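Reading Slowly with Drita Yordanov

Drita Yordanov has reviewed books online for ten years, mostly long novels and mostly in the order she happens to find them. Her site is called Fernen, after a village in a fantasy series she no longer likes. I talked to her over a long afternoon in September about Pleltum, the 467-page novel by Munther Hijazi that she has now reviewed twice, with two different verdicts.
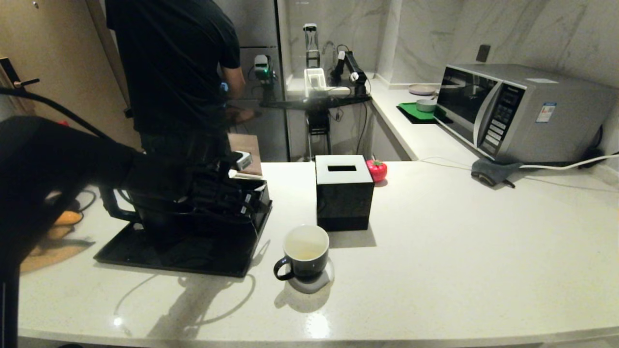
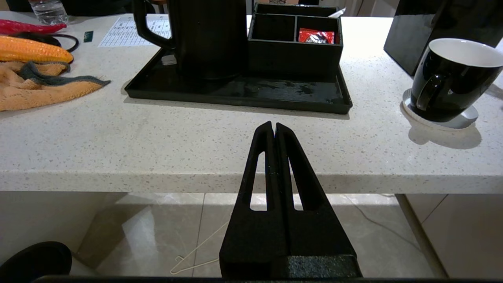

The first review gave the book two stars. She wrote it the night she finished and posted it before going to bed. "I was annoyed," she said. "I'd been told it was a mystery. There's a missing surveyor in the first chapter, and then you get 100 pages about a flooded town and who owns which field. I kept waiting for someone to go look for the man."

She went back to it the next winter, after a reader wrote to say she had mixed up two of the brothers in her plot summary. She checked and the reader was right. While looking for the passage she read a whole chapter, then went to the beginning and started over.

"The fields are the mystery," she said. "If you know who sold what to whom, you know what happened to the surveyor by the middle of the book. I'd skimmed all of that. I thought it was padding."

The new review is four stars. She left the old one up, with a note at the top linking to the other. Some of her readers wanted it taken down. She said no, mainly on account of the comments under it, where people who agreed with her had gone to some trouble to explain why.

I asked what the missing star was for. She said the ending. The last section is narrated by Halilović, the land agent, who until then has been seen only through other people's letters. Yordanov thinks he works better that way.

"In the letters he's frightening. Everyone spells his name a little differently and everyone owes him something. Then he starts talking and he's a tired man with a bad knee. I understand why Hijazi did it. I still wanted the letters back."

She also has a complaint about the paperback, which drops the hand-drawn map from the hardcover. She had the paperback the first time and a library hardcover the second, and she admits this may account for part of the change in her opinion. The map shows the old river course, and two scenes at the mill are hard to follow without it.

Her reviews are short. She writes a long version in a notebook and then cuts it until only the parts she would say to a friend are left. She doesn't take review copies. Wimness, the small press that publishes Hijazi, offered her the next book early and she turned it down.

"I read differently if someone is waiting. I'd rather get it from the library in a year when the shouting's over."

She has stopped giving up on books at a fixed point. It used to be page 100, whatever the length. Now she puts the book on a low shelf by the door and sees if she picks it up again. Most stay there. The second volume of the series that gave her site its name has been there the longest, and she has no plans to move it.

At the moment she is reading Hijazi's first novel, a short one set on a ferry. She was halfway through when we spoke and wouldn't say how many stars. "There's a card game in it that goes on too long," she said. "But I said that about the fields."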